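November
Anežka Krajčí

4.2 Storage habits and the second life of containers

One of the great pleasures of this study was how gladly people talked about the things they keep other things in. We had planned the Eltberg interviews around tea and dried herbs, expecting short answers on shelf life and taste. What we got was a flood of stories about tins, jars, sacks and pouches, many of them older than the kitchens they stood in!

Across the 296 household diaries, the most common pattern was what we call nesting: a soft inner wrapper placed inside a rigid outer one. The outer container was very often a leftover from some earlier purchase or gift. The inner one was chosen with more care, and diarists had strong views about cloth, paper and drawstrings. A retired baker in Jadovard kept his linden blossom in a cloth bag inside a cookie tin and told us, with real delight, that the tin was "only the house" and the bag was "the one who lives there."

Nesting also turned up well beyond food. Sewing supplies, coins, shoe polish and spare keys were all stored this way, and the pairings were wonderfully free. A soft pouch can be pressed into almost any rigid shape, so a household can match the two as it likes (Figure 8).

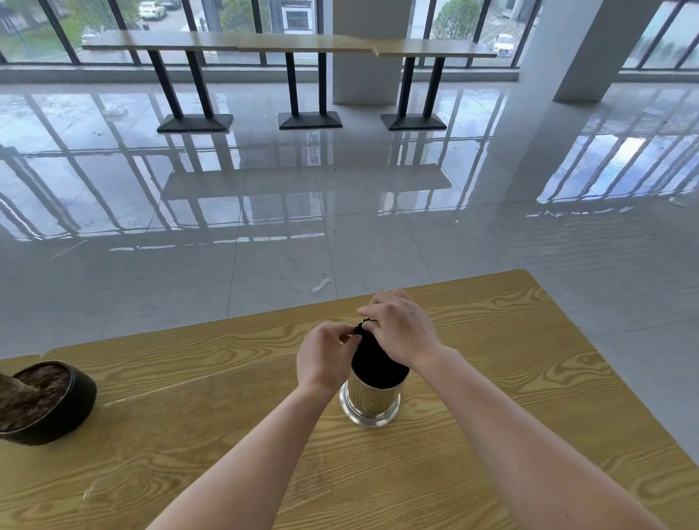
Figure 8. A black fabric pouch in a cylindrical metal canister, with both hands at the top of the pouch.

How long did these pairings last? Longer than we dared hope. In the Hulero follow-up, over half of the nested sets named in the first diary were still in use two years later, although the contents had often changed. One family moved a tin from coffee to buttons to birthday candles and kept the same cotton bag inside it the whole time. Single containers, by comparison, tended to drift to the back of a cabinet or out of the house.

We find this exciting for research on reuse, where attention usually goes to the moment of throwing away. The diaries point to a quieter moment much earlier on, when someone tries a bag in a tin and likes the fit. Mallet's notion of "settled objects" is helpful at this point, though her account deals mainly with furniture and says little about small things that are opened and closed every day.

The nine households that reported no nesting at all are a lovely puzzle in their own right. Most had open shelves and said they wanted to see what they owned. We return to them in Section 5, together with the question of labels.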